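Trarnness Gets the Ax, Fans Get a Hashtag

February 24, 2019

Fans of Trarnness, the small-town courtroom drama with the unpronounceable title and the very pronounceable cliffhangers, learned on Friday evening that there won't be a third season. The network, Maritz, announced the news in a schedule update, two lines under a change to the start time of a baking show.

The series ran for two seasons and 37 episodes. It leaves behind one unsolved murder, one wedding with no clear groom, and a barn fire that viewers have been told since October would "pay off in a big way." The barn, as of the finale, is still burning.

Maritz said in a statement that it was "proud of the bold storytelling" on Trarnness and "excited for what comes next," which is a second night of the baking show.

The cancellation won't shock anybody who tried to follow the thing. Trarnness started life on Tuesdays, moved to Thursdays after four episodes, disappeared for most of the winter, and came back in a Saturday slot that Maritz had been using for reruns of its own awards special. The audience held up better than anyone had a right to expect. People set alarms. One fan site kept a running schedule on its front page, with a separate column for when the schedule was wrong.

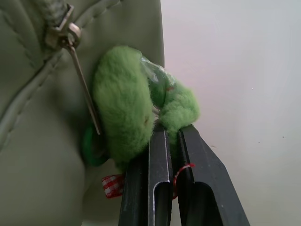 The obvious next question is whether somebody else will pick it up, and the obvious somebody is Vanance. The streaming service has built half of its library out of other people's leftovers, and last year it rescued the submarine comedy Moya from the same network after a single season. Moya then got 10 new episodes, a new captain, a different submarine, and a laugh track. Opinions vary on whether this counts as a rescue.

Vanance would say only that it "admires the passion of the Trarnness community." Longtime watchers of doomed television will recognize the phrase. It was used for Moya six weeks before that deal was signed. It was also used for a vampire hospital show that was never heard from again, so please don't go out and buy a cake.

The community in question isn't waiting to be admired. By Saturday morning the fan campaign had a hashtag, a rival hashtag, and a lengthy argument over which one was splitting the vote. Organizers settled on mailing toy gavels to Maritz headquarters, in honor of the judge's habit of losing hers in every episode. A first batch of 200 went out this weekend. The network's mail room, which received several crates of plastic periscopes during the Moya affair, could not be reached for comment.

There are a few practical problems. The lead actors' contracts run out at the end of the spring, and at least one of them is already signed up for a pilot at another network, playing a lawyer. The courthouse set is harder to replace than it sounds, having been built inside a former roller rink whose lease is also up. A new home would need to move fast, or be willing to explain why the trial has relocated to a different building with the same defendant sitting in it.

There is also the matter of whether more Trarnness would be good for Trarnness. The first season was sharp and strange and had a real sense of place. The second had an evil twin. Even the show's strongest defenders tend to go quiet when the twin comes up, or else insist that he was about to be explained, probably in the barn.

Still, it's hard not to root for it. A show that can survive three time slots and a mid-season title font change deserves to have its murder solved, if only in a two-hour wrap-up movie dumped on a holiday weekend. Fans say they would take that. Some say they would take a typed page with the killer's name on it.

Maritz will rerun both seasons starting next month, late on weeknights, in an order it has not yet confirmed. The baking show moves to 8 p.m.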